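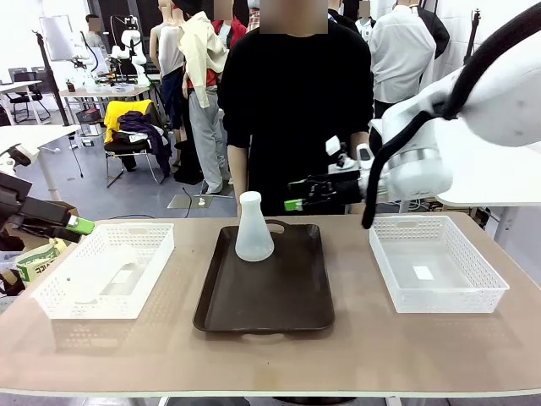
Figure 1. Demonstration table with the tray, flask and two baskets, 17 November 2021.

Search this journal Advanced search Go

4.2 The open day

The second part of the study took place during an open day at the Drumow workshop. Visitors came in small groups and were met by Essam Chraibi, who explained the task and then asked one person from each group to go up to the table. The task was the one used in the October trials: a flask on a tray between two baskets, to be placed in the basket the visitor chose. Visitors could give their choice in speech, by pointing, or both. We gave no advice on which to use.

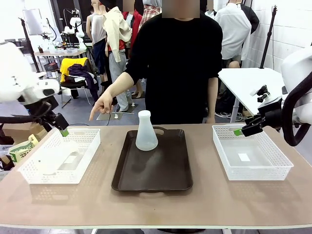
Speech was logged by Thoa Đoàn and gestures were coded later by two of the authors, working apart. In total 421 instructions were kept for analysis. Instructions were left out when two visitors spoke at once, or when a visitor changed their mind before finishing. Where the coders disagreed, the item was discussed with Yến Khương and a single code was agreed. The October trials had given us roughly 3,000 instructions, but all of those came from staff who already knew the system, and the two sets are kept apart in the tables below.

Staff tended to name the basket. Visitors more often said "that one" or "over there", and many used left and right from their own side of the table.

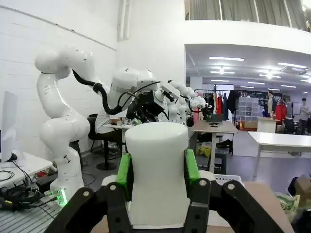 A short talk on gripping was given between groups by Lộc Ngô. Questions asked during the talk were written down but not coded. Most were about speed, and a few about what the fingers could safely hold.

Comments (2)

Nhi Hoàng: Were left and right corrected for the visitor's side before coding? Section 4.3 reads as if they were.

mindia_reader: Table 5 is missing from my copy.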